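# Entrevista al doctor Woo-jin Hyun, nuevo odontólogo titular de la Clínica Pirkley

*Servicio de Comunicación, 27 de octubre de 2024*

La Clínica Dental Pirkley incorporó en junio al doctor Woo-jin Hyun como responsable de odontología general y preventiva. El doctor Hyun atiende en la sede de la calle Filo y se ocupa, además, del programa de revisiones escolares que el centro mantiene con los colegios del distrito. Recibió a este servicio al término de una mañana de consulta.

Nacido en una familia de comerciantes textiles, el doctor Hyun llegó a España a los nueve años. Cursó los estudios de Odontología con una beca parcial y completó su formación con un posgrado en odontopediatría. «En mi casa no había sanitarios. La persona que me orientó fue la higienista que me atendía de niño, que tuvo la paciencia de explicarme cada instrumento antes de utilizarlo», recuerda. Esa costumbre la conserva en su propia consulta, donde reserva los primeros minutos de la visita inicial a conversar con el paciente fuera del sillón.

Antes de su incorporación ejerció durante 15 años en una consulta rural que cubría cuatro municipios. De aquella etapa destaca la continuidad del trato. «Atendí a niños que después me trajeron a sus hijos. La historia clínica recoge mucho, pero conocer a la familia permite saber, por ejemplo, quién va a supervisar el cepillado en casa y quién trabaja de noche y no puede hacerlo».

Preguntado por los motivos del traslado, menciona razones familiares y el interés por el programa escolar, denominado Anda. En el último curso se revisó a 862 alumnos de primaria, de los cuales 196 fueron derivados a su dentista para una valoración más detenida. «Derivar es la parte sencilla. Lo que nos ocupa este año es el seguimiento: llamar a la familia, confirmar que hubo cita y, si no la hubo, averiguar qué lo impidió», señala. En bastantes casos, añade, se trata del horario. Por ello la clínica ha ampliado la atención de los jueves hasta las ocho y media de la tarde.

El doctor Hyun se muestra prudente respecto de los tratamientos estéticos en adolescentes, una demanda que observa en aumento. «Hay peticiones razonables y otras que conviene aplazar. Procuro que la decisión se tome en dos visitas y que los padres estén presentes al menos en una de ellas». En materia de alimentación prefiere las indicaciones concretas: agua en las comidas, fruta entera en lugar de zumo y los dulces, cuando los haya, en la mesa y no a lo largo de la tarde. «Con los escolares hablamos mucho de la merienda. Es el momento del día en que más pueden decidir ellos mismos».

La consulta cuenta desde septiembre con una segunda auxiliar y con un sistema de recordatorio de citas por mensaje. Los pacientes que tenían asignado al anterior titular conservan su historial y no han de realizar gestión alguna. Las familias con 2 o más hijos en el programa Anda pueden solicitar que las revisiones se agrupen en una misma tarde, para lo cual basta indicarlo en recepción.

Fuera del trabajo, el doctor Hyun dedica los fines de semana a la bicicleta de montaña y al coro parroquial, en el que canta como bajo. Está casado y tiene una hija, Sun, que este año ha comenzado la secundaria. «Ella dice que es la única de su clase a la que le revisan las muelas en la cocina», comenta.

El doctor Hyun pasa consulta de lunes a jueves. Las solicitudes de primera visita se tramitan en la recepción de la clínica, de forma presencial o por teléfono.
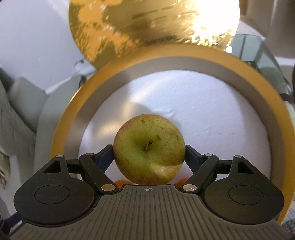

*Manzana pequeña, de piel verde amarillenta con un leve tono rojizo.*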